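Correa de arnés doble Zusholm para cámara y prismáticos

Compartido 93 veces · 50 comentarios

Llevo años saliendo al campo con una cámara puente colgada del cuello y unos prismáticos colgados encima, y durante años he vuelto a casa con las cervicales hechas un nudo. Así que cuando en la tienda empezamos a traer la correa Zusholm me quedé con la primera que salió de la caja, y ya os adelanto que no la devolví (perdón, jefa). Esta página la escribo yo porque soy la que la usa, y prefiero contaros cómo va en el barro que copiar la hoja del fabricante.

Es un arnés de dos puntos. Va cruzado por la espalda, con una pieza de cuero en el centro que reparte el peso entre los dos hombros, y de cada lado sale una cinta elástica con su enganche. En uno llevo los prismáticos, pegados al pecho, y en el otro la cámara, que me queda a la altura de la cadera. Cuando aparece algo tiro de la cámara hacia arriba, disparo, la suelto y vuelve sola a su sitio. La primera semana la soltaba con un miedo tremendo, acompañándola con la mano como si fuera un bebé. Ahora ya ni lo pienso.

Lo que más me preguntáis es si aguanta un teleobjetivo. Sí, pero hay que saber cómo. El enganche de la cámara lleva un tornillo para la rosca del trípode, y si vuestro objetivo tiene collarín, el tornillo va en el collarín y nunca en el cuerpo. Aguanta hasta 2000 gramos por lado. Mi puente pesa bastante menos y va sobrada, y una clienta, Erzsébet Szabó, lleva un 100-400 desde febrero y está encantada, aunque ella le añadió el cordón de seguridad porque fotografía desde una barca y ahí yo haría lo mismo.

El cordón viene incluido, por cierto. Es un cable finito forrado que va del arnés a la anilla de la cámara. Molesta un poquito al principio – se enreda con la cremallera del chubasquero, avisados quedáis – pero si se afloja el tornillo es lo que os salva el equipo. Revisad el tornillo antes de cada salida. Yo lo hago en el coche, mientras se calientan los cristales.

Vamos con las tallas, que aquí se equivoca todo el mundo (yo la primera). La talla única no es única del todo. Hay una versión corta y una normal. La corta es para quien mida poco o tenga los hombros estrechos, y en la normal yo tengo que apretar las hebillas casi hasta el final. Si dudáis entre las dos y salís mucho en invierno, coged la normal. Con forro polar, chaleco y abrigo encima, la corta se os queda subida y los prismáticos os acaban debajo de la barbilla, que para comer el bocadillo es un incordio.

El ajuste se hace con dos hebillas delante y una detrás. La de detrás necesita que os ayude alguien la primera vez, o quitaros el arnés, mover un poco, volver a ponerlo, protestar, quitarlo otra vez... Una vez que lo tenéis, se queda. Yo le di una puntada a la cinta sobrante para que no bailara con el viento y desde entonces no la he tocado.

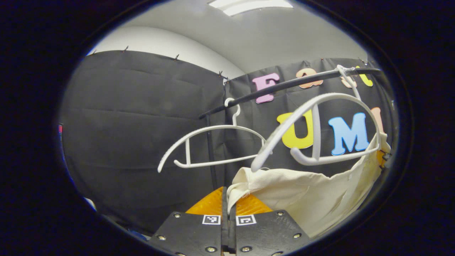 El color es otra historia. Viene en negro, en verde musgo y en un marrón que en la web del fabricante parece chocolate y que al natural tira más a tierra seca. Para aves da bastante igual mientras no vayáis de amarillo chillón, y creo que un mirlo se asusta antes por el ruido del velcro que por cualquier color. ¡Y este arnés no lleva velcro! Todo son hebillas y enganches con un clic muy discreto. Hace unas semanas tuve un martín pescador en una rama bajísima, desenganché los prismáticos para apoyarlos en la mochila y el bicho ni giró la cabeza. Luego la foto me salió con un junco cruzado en mitad del pico, pero eso ya es culpa mía.

Del cuero os cuento que al principio está tieso. Tieso de verdad. Las dos primeras salidas notaréis la pieza de la espalda, sobre todo si lleváis solo camiseta. Después se ablanda y coge la forma. Ineke Van Leeuwen, que hace las rutas de limícolas con nosotros, le dio grasa de caballo la misma noche que lo recibió y dice que se ahorró todo ese rodaje. Yo le puse un poco en febrero y quedó estupendo, aunque oscureció un tono. Si lo habéis comprado por el color, probad antes en una esquinita por dentro.

Para limpiarlo, un trapo húmedo y jabón neutro. Nada de lavadora. Si os cae un chaparrón de los buenos, colgadlo abierto en una percha ancha, lejos del radiador, y dejadlo hasta el día siguiente. Las cintas elásticas se secan enseguida y el cuero tarda más. Si salís por la costa, pasad el trapo por los enganches al volver, que la sal se mete en el muelle y luego el clic deja de ser discreto y pasa a ser un chirrido.

¿Y con mochila? Pues sí, y aquí tenía yo mis dudas. El arnés va debajo y la mochila encima. Con una mochila de correas anchas como la Nerwood de 20 litros va comodísimo, porque la pieza de cuero cae justo en el hueco de la espalda. Con una mochila muy rígida, de las de armazón, se clava un poco. Y si vuestra mochila tiene cinta de pecho, abrochadla por debajo de los prismáticos. Por encima los aplasta y no podéis levantarlos, que es justo lo que me pasó a mí delante de un alcaudón. Se quedó posado un buen rato, además, el muy simpático, mientras yo peleaba con la cinta.

La comparación con la Szalai, que también la tenemos. La Szalai es más ligera, toda de tejido, se dobla y cabe en un bolsillo, y cuesta bastante menos. Si salís un rato los domingos con unos prismáticos compactos y la cámara del móvil, compraos la Szalai y gastad lo que sobra en una guía de campo. La Zusholm empieza a tener sentido cuando lleváis dos cacharros con peso y os pasáis la mañana entera de pie. Yo tengo las dos. La Szalai vive en la guantera, para emergencias, y me ha sacado de más de un apuro.

También me habéis preguntado por la Flatier. La probé prestada y a mí no me convenció – el enganche giratorio me pareció flojo y la cámara me iba dando golpecitos en el muslo al bajar cuestas – pero conozco a gente que la adora. Supongo que depende mucho de cómo camine cada uno. No la vendemos de momento.

Lo que no me gusta de la Zusholm, que algo hay. El tornillo trae una arandela de goma que se pierde con mirarla. Pedid una de repuesto al hacer el pedido, que os la metemos en el sobre sin cobrar. La bolsita que viene para guardarlo todo es pequeña, y una vez que sacáis el arnés no hay forma humana de volver a meterlo. Y las instrucciones vienen con unos dibujos que no se entienden. Yo extendí el arnés en la cama, con el cuero hacia abajo, y a partir de ahí ya le vi la lógica. Los enganches largos son los de abajo, para la cámara, y los cortitos son los de los prismáticos.

Una cosa más para quienes usáis cámara puente con zoom muy largo. Al llevarla colgada boca abajo, el objetivo queda mirando al suelo y en algunos modelos el barril se va saliendo un poco al caminar, incluso apagada. Ponedle la tapa y comprobadlo en casa dando unas vueltas por el pasillo. En la mía no pasa. En la antigua sí pasaba, y lo arreglé con una goma ancha de las de atar espárragos, que fea era un rato.

Qué viene en la caja:

Arnés de cuero y cinta elástica, versión corta o normal
Dos enganches para prismáticos
Un enganche con tornillo para cámara
Cordón de seguridad
Arandela de goma (pedid la de repuesto, en serio)
Bolsita de tela

Lo enviamos en sobre acolchado y los portes son gratis en pedidos de más de 50 euros, así que con el arnés ya os entra. Si no acertáis con la talla, la cambiamos siempre que el cuero no esté engrasado. Escribidme antes de pedir si vais con un equipo raro, o con un objetivo heredado, o con un telescopio pequeño que queréis colgar también (hay quien lo ha hecho, tengo fotos). Decidme qué cámara lleváis y qué prismáticos, y os digo cuál de las dos versiones os cogería yo.

El marrón está agotado en talla corta. Del verde musgo nos quedan en las dos.

Me gusta 100 · Compartir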